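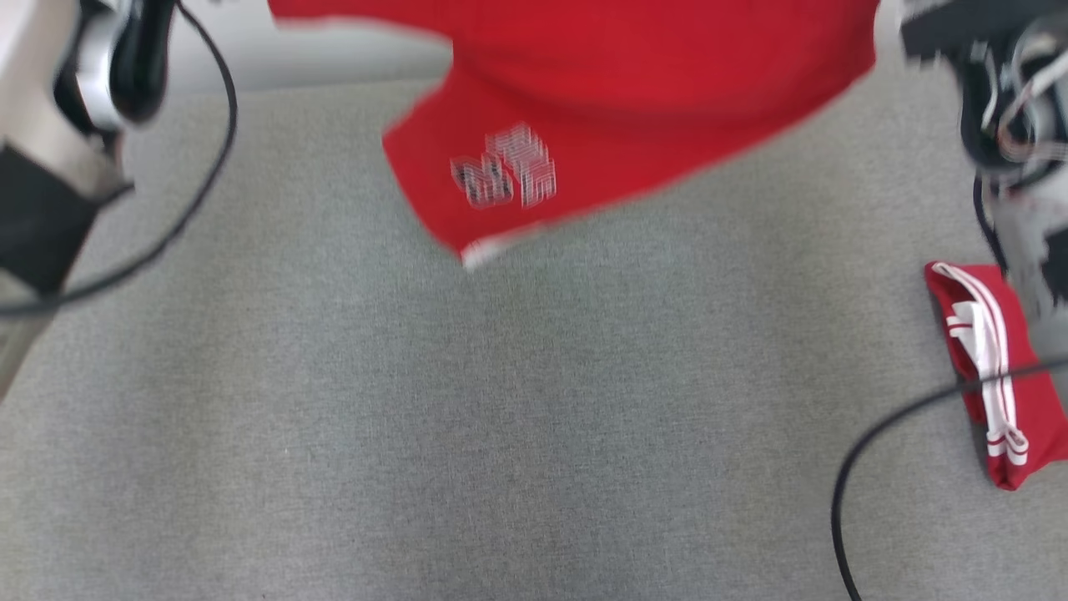 A red garment with a white printed logo, over a gray textured fabric surface.

Muvamitz opens its Sunday folding table to everyone in July

PRIRKINE – I'm Lesia Bilyk, I run the Muvamitz clothing swap, and I have been folding other people's T-shirts for longer than I'd like to admit. So I'm very happy to tell you that starting in July, our Sunday folding table is open to anybody who wants to come and join in!

We took in 2,585 pieces of clothing last season, and 376 of those were T-shirts in one single weekend (my shoulders remember it well). Everything gets a good shake, a quick look at the seams and a fold before it goes on the shelf. I like to lay shirts face down, sleeves in, then bring the hem up to the collar – but if your grandmother taught you another way, please come and show me.

Doors open at 7 in the morning at the old Chornovol hall, and there is room for 18 people at a time. It's free, and you can take home one piece for every bag you bring in. We love team shirts, work shirts and anything with a faded print on it. Please wash things first, and check the pockets!

Wovadis is lending us the shelves again, so the kids' sizes finally get a wall of their own.

To save a spot, stop by the Muvamitz desk in Prirkine and ask for Lesia.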